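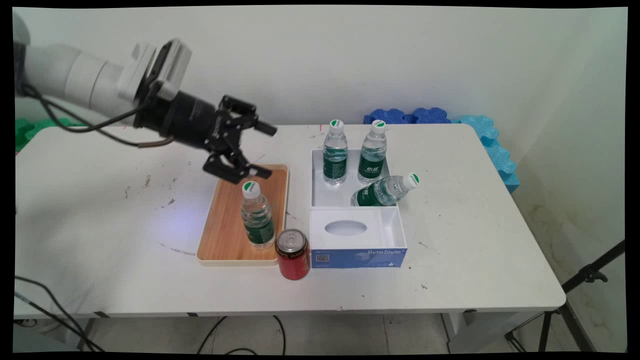

Should a phone maker be allowed to tie a replacement screen or battery to one particular phone by its serial number? I don't think it should, and I think the people who sell phones know the arguments for it are weak.

I have repaired phones since 2011, first at a counter in a mall and now in my own shop. Most of what comes through the door is plain. A cracked screen, a swollen battery, a charging port full of pocket lint. For most of that time a part was a part. If it fit the connector and wasn't faulty, the phone worked, and the customer paid and left.

Part pairing changed that. The factory writes a serial number into the screen, the battery, the camera module or the fingerprint reader, and the main board keeps a list of the numbers it expects. Swap in a different part, even a genuine one out of an identical phone, and the board notices. What happens next depends on the model. Some phones show a warning in the settings menu. Some turn off a feature. A few refuse to use the part at all.

The Rotix 4 is the one I see most. Put a genuine battery from one Rotix 4 into another and the phone charges and runs, but the battery health page goes blank and a message says the part can't be verified. The message comes back after every restart. I had a customer in August bring the same phone back three times over that message. There was nothing wrong with her battery. I measured it each time. In the end I gave her the money back and she bought a new phone, so the Rotix went in a drawer and I was out a battery.

The Lareo is worse. Change the screen and you lose automatic brightness. The light sensor isn't even part of the screen on that phone. It sits on a separate flex cable that I move over from nothing and plug back into nothing new, because it never leaves the frame. The software shuts it off anyway.

The case for pairing usually comes down to theft and safety, and I'll take them one at a time.

Theft is the better argument. If stolen phones can't be broken up for parts, there is less reason to steal them. I accept that. But you can get the same result by checking whether the donor phone was reported lost or stolen. The makers already keep that list for activation locks. A part from a phone on the list could be blocked and a part from any other phone could be left alone. What we have instead treats the screen from a phone somebody dropped in a lake the same as the screen from a phone somebody had grabbed on a train.

Safety gets brought up mostly with batteries. Bad batteries exist. I have been sent some, and I've put one in a sand bucket in the parking lot. But pairing doesn't test a battery. It reads a number. A worn-out original with 1,034 charge cycles on it passes the check, and a brand new cell from a decent supplier fails. If the phone looked at voltage, temperature and internal resistance and warned the owner about those, I would be in favor of it. The chip in the battery reports most of that already.

Stuart Whiteley, who ran the training course I took years ago and still does board work, disagrees with me on part of this. He thinks a warning is fair because a buyer of a used phone ought to know what has been replaced. I agree that a buyer should be able to find out. Put it in the parts history page, show it once after the repair, and leave it there. A notice that sits on the lock screen for days is meant for the owner, and the owner already knows. She paid for the repair.

There is also the matter of who can make the message go away. On both phones I've named, an authorized shop can connect to the maker's server and match the new part in a few minutes. So the technical problem is solved. It's a matter of who gets the login. I looked into getting one. The agreement wanted me to buy all parts from the maker at the maker's price, hand over customer names on request, and stop doing any repair smaller than a full assembly. I couldn't replace a charging port under those terms. I'd have to replace the whole board it is soldered to, and on the Lareo the price to the customer came close to that of a new phone.

Radoslava Vondráček sells refurbished phones and buys a lot of my repaired stock. She went through her returns last year and found that out of 2,205 phones sold, the largest group of returns after dead batteries was phones with a parts warning showing. Those phones worked. People just don't trust a device that says something is wrong with it, and I can't blame them for that.

I should say that some makers do fine without any of this. The Jurčo handsets have no pairing on the screen or the battery. The back comes off with 13 ordinary screws, the battery has a pull tab, and the diagnostic menu is open to anybody who dials the code. They aren't great phones. The camera is slow and the speaker buzzes. But I have never had one come back with a complaint about a message, and the company doesn't seem to have suffered from a wave of stolen screens.

What I'd like to see in law is short. A genuine part from a phone that hasn't been reported stolen should work fully in another phone of the same model. The tool for matching parts should be available to the owner, either free or for a small fee, with no agreement attached. A third-party part should be allowed to work, with one notice, unless the phone can measure an actual fault in it. Fingerprint and face readers can have stricter rules, because they guard bank accounts and I understand the worry there. Even so, the owner should be able to erase the phone and pair a new reader from scratch.

Until something like that passes, my advice to customers is to ask before buying. Ask the store whether the battery can be changed by an independent shop without losing anything. Most clerks won't know. Grirnia, the chain near me, has started printing it on the shelf card next to the price, down at the bottom under the storage size, and I've sent several people there for that alone.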